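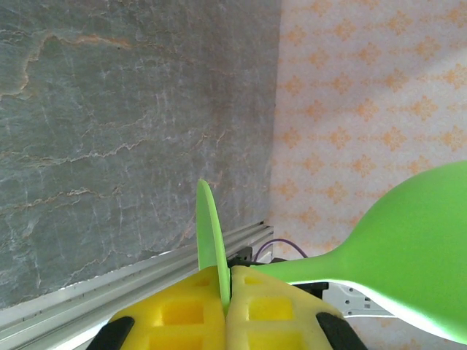
Progress report: Dridel shared wedding decoration library
Prepared by Korkor Korletey for Wenche Ekström, Sundqvist Fund
Period covered: January to May

Where we are

Dear Wenche, I'm so pleased to be writing this one! When we sent you the last report we had shelves, a booking calendar and a great deal of hope. Now we have couples coming in, borrowing things, bringing them back (mostly clean) and telling their cousins. The library has supplied decorations for 20 weddings in this period, against the 10 we put in the plan, and the summer is filling up fast.

As a reminder, the grant pays for reusable decorations that couples in Durel and the nearby towns can borrow for a small deposit. We lend table linen, vases, lanterns, signs, two ceremony arches and a growing pile of ribbon.

What couples are borrowing

Table linen is the clear favorite. The sage green runners go out nearly every weekend, and we could lend them twice over. The gold charger plates have hardly moved, which surprised me, as they were what people asked for most in the survey last fall. I've put them on the front shelf and we'll see if that helps.

The arches have done well too. The smaller one fits in the back of a family car if you take the feet off, and that has made it far more popular than the big one. One couple draped it with their grandmothers' tablecloths and it looked wonderful. I've asked if we may use their photos in the catalog.

Bud vases: we started with 30 of each size. The tall ones tip over on grass, so they are now marked "indoor only" in the catalog. The short ones are fine anywhere.

Workshops

We ran the first three table-styling evenings at the Civarum hall, on Mondays at 7 p.m. All three were full. The first was on centerpieces with grocery store flowers, the second on folding napkins and writing place cards, and the third on hanging paper garlands without wrecking anybody's walls. The garland evening ran almost an hour over and people stayed to finish theirs, so we've moved the start of the next one to 6:30.

Several people asked for a session on color - how to pick two or three that work together and then stop. I would love to do this in the fall.

Money

Spending is on track. The largest cost so far has been linen, then the rolling racks. Laundry is higher than planned. Candle wax is the main culprit, and from now on we are asking couples to use the glass holders we supply with the runners. We still have $2000 set aside for replacements and have not needed to touch it.

Problems and changes

Returns were messy in the first weeks. Boxes came back with pieces from other boxes, and one set of table numbers is still missing its 4 and its 9. Each box now has a packing list taped inside the lid, and things have improved a lot.

The online calendar allowed double bookings twice in March. We caught both in time and both couples got what they needed, but I don't want to go through that again. Bookings are now confirmed by phone as well.

Next steps

- Order a second set of sage runners, plus a set in dusty blue
- Photograph the full catalog again with sizes listed
- Hold the color workshop in the fall, date to be agreed with the hall
- Replace the missing table numbers

One question for you: may we move part of the signage budget over to linen? We have plenty of signs, and the runners are where the demand is. If you could let me know before the end of the month, I can get the order in ahead of the July weddings.

Warm thanks from all of us,
Korkor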